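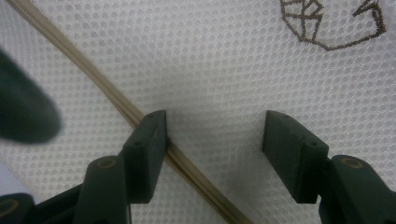 Start > The Company > About Us

About Oravec

Oravec makes and repairs laundry bags, garment covers and zippered liners for hotels, care homes, boat owners and households. We have been in the same two-story building on Cludach Road since 2000. Sewing is on the ground floor, and the office, the cutting tables and the stock room are upstairs.

The company was started by Anneliese Schwerdtfeger, who had spent nine years running the linen room of a large hotel and was tired of throwing out bags with good cloth and broken closures. Her first work was repair only. Hotels sent her a sack of damaged bags on Sunday night and got them back on Thursday. She did this in a rented room with two machines, one of which still works and is used for bar tacks.

By the end of the second year the repair customers were asking for new bags built the way the repaired ones were. That meant a closure sewn with two rows of stitching, a stop at each end that will not pull out, and a seam allowance wide enough that the zipper can be replaced later without cutting into the body of the bag. We still build them that way. It uses more cloth, and our prices reflect that.

What we make

Most of what leaves the building falls under three names. Sovis is our line of wash bags for delicates, knitwear and small items. Cluko is the heavier line for commercial laundries, with numbered tags and a reinforced base. Garment covers and liners are sold under the Oravec name and are mostly made to order.

Sovis bags come in four sizes. The smallest is meant for hosiery and the largest will take a double blanket. Cluko bags come in two sizes and in any tag color we have in stock. If you need a tag color matched to an existing system, send us one of your tags and allow an extra two weeks.

We also sell parts. You can buy sliders, stops, zipper by the yard, drawcord, cord locks and blank tags from us without buying a bag. Parts orders are packed on Tuesday and Friday mornings.

Repairs

Repair is still close to a third of our work. We take our own products and those of other makers. The usual jobs are a slider that has lost its grip, a tape torn away from the cloth, and a seam opened by overloading. We do not repair melted cloth, and we do not take items that have been used with solvents.

Items should be clean when they reach us. Put a note inside with your name, your return address and what is wrong. We look at each item before starting, and if the repair would cost more than half the price of a new one, we call you first. Items we can't fix are sent back at our expense or, if you prefer, cut up for patches.

Our own bags are repaired free of charge for the first five years. After that you pay for parts and return shipping.

The workshop

There are 41 of us. Most of the sewing staff work a shift from 6:30 in the morning to 2:30 in the afternoon, which was chosen by vote and has been kept ever since. A smaller group works afternoons and handles repairs and samples.

New sewing staff start on straight seams and drawcord channels. Zippers come later, usually after the third month. Arnout Kuipers has run the training bench since it was set up and signs off each person on each operation. He came to us from an upholstery shop and brought with him the habit of marking everything in chalk, so there is chalk dust on most of the ground floor.

Cutting was moved upstairs after the flood in the back yard ruined a delivery of cloth. It is not ideal, as rolls have to go up in the freight elevator and cut pieces come down again in carts, but the light is better and the floor is dry. We plan to replace the elevator when the lease on the adjoining unit is settled.

Materials

We buy cloth from three mills and zipper from two suppliers. Each delivery is checked for width and weight, and a sample from each is washed 20 times before the rest is released for cutting. If the sample shrinks more than we allow, the delivery goes back. This has caused delays, most recently in January, when Cluko orders shipped nine days late. Customers affected were told by phone.

Offcuts large enough to use become tags, patches or the smallest Sovis size. The rest is baled and collected. Cardboard from incoming deliveries is reused for outgoing parcels, so your order may arrive in a box with another company's name on it.

Customers

We supply hotels, care homes, two ferry operators and a number of independent laundries, along with people who buy a single bag by mail. There is no minimum order for anything kept in stock. For made-to-order covers and liners the minimum is ten pieces of one size.

Commercial customers have one contact in the office who keeps their tag list and sizes on file. If your contact leaves or changes jobs, we write to you with the new name.

Visiting and getting in touch

The front counter is open from 9 to 4 on weekdays. You can drop off repairs, pick up orders and look at samples. Large orders should be collected from the loading door on the north side, where there is room to turn a van. Parking in front is shared with the tile shop, and the two spaces nearest their door are theirs.

Workshop visits can be arranged for groups of up to eight. Please wear closed shoes. Call the office on extension 2628 to set a time, or ask at the counter.

Anneliese retired from daily work four years ago but remains an owner and comes in most weeks to check samples. Questions about old repairs, or bags bought before we used numbered tags, are best marked for her attention.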